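Ticket 462: labels print shifted after Plisex update
Reading time: 2 min
Opened by: Tainá Coutinho, Sangate shop
Status: solved

Since the June update of Plisex, our shelf labels come out shifted to the right. The price is complete, but the last letters of the product name are missing. The printer is a Fülöp and it is connected by USB to the counter computer. The test page from the printer menu prints well.

What I tried before writing:
- turned printer and computer off and on
- cleaned the print head with the pen
- changed the label roll
- printed from another user account, same result

10:20, Pantelis Ververidis
Thank you for the clear list. Please open Settings, Label size, and tell me which width is written there. After the update some shops have the old value again.

10:45, Tainá
It says 271. Our labels were always 200, I am sure of this. I changed it and saved, but when I open the window again it is 271.

11:05, Pantelis
Then the template is locked. Go to Templates, make a copy of "Shelf small", give it a new name and set the width in the copy. After that choose the copy as default.

11:30, Tainá
Now the width stays. I printed over 130 labels for the kitchen shelf and all names are complete. One small question remains: the preview on the screen still shows the old size. Is it a problem?

11:40, Pantelis
No, the preview is refreshed only after you log in again. I close the ticket, please reopen it if the shift comes back.

Related tickets
Pidonia import stops at the second page
Barcode too pale on Fülöp printers
Plisex asks for password twice

Shares: 3 | Comments: 5
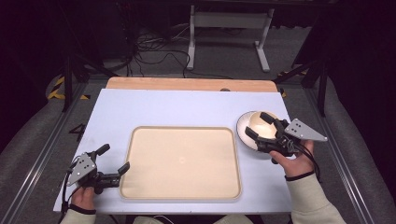
Beige tray and round white plate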